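Linen Room Diary, Horkmont House
January, morning entry

The dark red cloths are being refolded this week in preparation for the Trildale dinner. The entry is kept by the linen office and is open to all staff of the house. 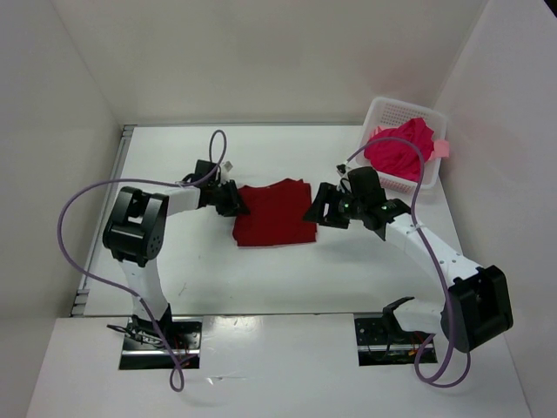 State of the stock

The dark red cloths came back from the Buvville laundry shortly after eight. The delivery note gives 377 pieces, and the shelf count agrees with it. Colleen McKinnon signed for the delivery and moved the first crates to the folding room before breakfast service ended.

The laundry had folded the pieces in thirds, as it does for its hotel customers. The house fold is a flat rectangle with the layered edge at the bottom, toward the person folding. All pieces will therefore be opened and folded again. The lower edge is to be brought straight first. Where the upper edge rises or wanders, the cloth should be smoothed from the middle outward and left as it is if the difference is small. Cloths with a hem that has drawn up are to go to the mending shelf - they will not lie square however often they are folded.

Work on the white surface

Folding is done on the white work surface only. The oak table in the passage was used for part of the last stock change and left wax on several napkins, which are still being treated. The white surface was wiped down at seven and again at ten.

By noon 170 pieces had been folded and put up. They are on the second and third shelves, folded edge outward, in stacks of ten. The old practice of stacking by twenty has been dropped. The taller stacks leaned, and the waiting staff tended to pull from the middle.

Matters arising

The label for the third shelf still reads "Cream, large" and must be replaced. The Shi table runners have not come back. A second inquiry was sent to the laundry this morning, and a reply is expected before the end of the month.

The kitchen asked whether some of the older red cloths could be released as tray liners. The request was approved for pieces with visible mending. Colleen McKinnon will choose them and strike them from the register, which stands at 3,183 items of table linen before any withdrawals.

Afternoon

Folding resumed at half past one. The radiator in the folding room was turned down, as the air had become close. Two cloths were set aside with a faint mark near the hem, possibly rust, and will be looked at in daylight tomorrow. The remaining crates are under the window with their lids on. The key to the linen room has been returned to the front desk.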